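Wotero Flenholm 3000 set-up guide, part 2: fitting the card

February 8, 2020
by Yusri Siregar

Print this page | E-mail this page

Short version for people who skipped part 1: update the BIOS first, then come back.

1. Shut down, switch off at the PSU, pull the cord. Hold the power button a few seconds.

2. Side panel off. Remove two slot covers. Keep the screws.

3. Card into the top x16 slot. Push till the latch clicks. If it doesnt click its not in.

CAUTION: don't lift the card by the fan shroud. Hold the bracket and the back edge.

4. Both 8-pin power plugs. Two seperate cables from the PSU, no splitters.

5. Screw the bracket down. Panel back on, monitor cable to the CARD, not the board.

6. Boot, install the driver, restart when asked.

Note: fans stay off at the desktop. Normal. They start under load.

7. Open the Tristis panel, Tuning tab. Power limit to 90 percent for the first evening. Leave voltage alone.

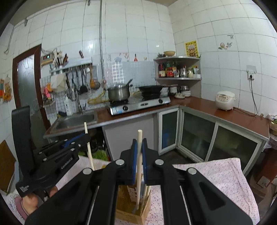
8. Run the built-in test, full loop. Clock should settle at 1360 MHz with the limit on. Write down the score, mine was 3430.

9. No crashes? Limit back to 100, run it again.

CAUTION: black screen during the test = power off, reseat both plugs, start over from step 4.

Fan curves are in part 3, Marlina Pangaribuan is writing that one.

Related items
- Part 1: BIOS update
- Mangundap case, cable routing
- Tristis panel: saving profiles
- October driver notes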